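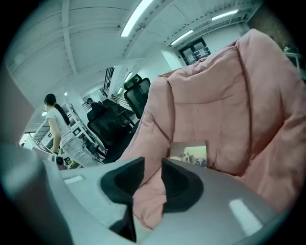 # Chapter 11: The Chore Problem

In a pink armchair with quilted padding, a small card is tucked into the gap at the front of the seat cushion. Two black rubber finger pads are close by. Your job, if you were the one holding the gripper, would be to get the card out. You would expect to be finished before you had thought about it, and you would be a little insulted to be asked.

Now write down how you'd do it.

Most students manage a first draft in four lines: find the card, pinch the card, pull the card, put the card somewhere. The trouble starts at line two. Pinch it where? Part of the card is down in the upholstery, and the part that shows lies against fabric that gives way when pressed. Push too hard and the cushion sinks, the gap changes shape and the card may go with it. Push too gently and the pads close on air. If they close on a fold of pink fabric, the machine will tug at the chair with great confidence and report success.

This chapter asks whether machines can do household and shop-floor chores yet. The short answer is "some of them, on a good day, if you tidy up first." The long answer takes up the next 60 pages and is more interesting, mainly for what it says about the word "tidy."

## 11.1 What counts as a chore

Earlier chapters dealt with tasks that engineers like: welding a seam, filling a bottle, moving a box from a known place to another known place. In those tasks the world has been arranged for the convenience of the machine. The floor is flat, the parts arrive in the same position every time, and anything soft has been sent home.

A chore is what's left over. For our purposes, a task is a chore if it meets these conditions:

- It happens in a place laid out for people.
- The objects involved were not chosen with a robot in mind.
- The starting state is different every time.
- A person would be bored by it.

The last condition has no technical content, but it predicts the other three surprisingly well. We tend to be bored by the things our hands have solved so completely that our heads are no longer consulted. A programmer has no such luxury and must consult everything.

Note that nothing in the definition mentions houses. Clearing a jammed label off a conveyor is a chore. So is fishing a washer out from behind a workbench, and so is finding out which of the rags in the bin are clean. Shop floors are full of chores, generally in the gaps between the machines that were supposed to have done away with them.

## 11.2 The trouble with soft things

Rigid objects are polite. If you know where one corner of a steel block is, and which way the block is facing, you know where all the other corners are. Six numbers describe its position completely, and you met those numbers in Chapter 3.

Soft things don't work that way. Knowing where one corner of a tea towel is tells you very little about the others, except that they are no further away than the towel is wide and long. An armchair is better behaved, having a frame inside it, but its surface creases, bulges and sinks wherever it is touched. A thin card in a soft gap manages to combine both problems. The card is stiff enough to slip and the cushion is soft enough to hide it.

There is also the matter of seeing. A camera mounted near the fingers has a fine view of the job until the fingers arrive, at which point they are in the way. People have the same problem and get round it by feel. Most grippers have very little feel to speak of, and the ones that have more tend to be kept in a locked cabinet by the people who paid for them.

## 11.3 A case to keep in mind

We will return several times to the Hokley trials, in which a two-fingered arm built by Zirnetti was set to work on small jobs in a furnished room. The task list had 76 entries. On the rigid ones (cups, tins, a stapler) the arm did well enough that the team began to plan a dinner. On items lodged in upholstery it managed fewer than half, and the dinner was put off.

A later arm from Manex ran the same list and did better, passing over 70 of the entries. Before admiring this, read the setup notes reprinted in Section 11.6. The cushions had been replaced with firmer ones.

The Manex team did nothing underhanded. They said so in writing, on the second page. Changing the room to suit the machine is a respectable method with a long history, and the dishwasher is its finest product: it can't wash up at a sink, so we built it a sealed box and agreed to do the loading ourselves. Whether that counts as a machine doing the dishes depends on who in your household does the loading.

## Before you read on

Choose a chore you did today that took under a minute. List every point at which you touched something, and what you would have done if it had moved. Keep the list. You will need it for the Hà scoring method in Section 11.4, where it will get longer.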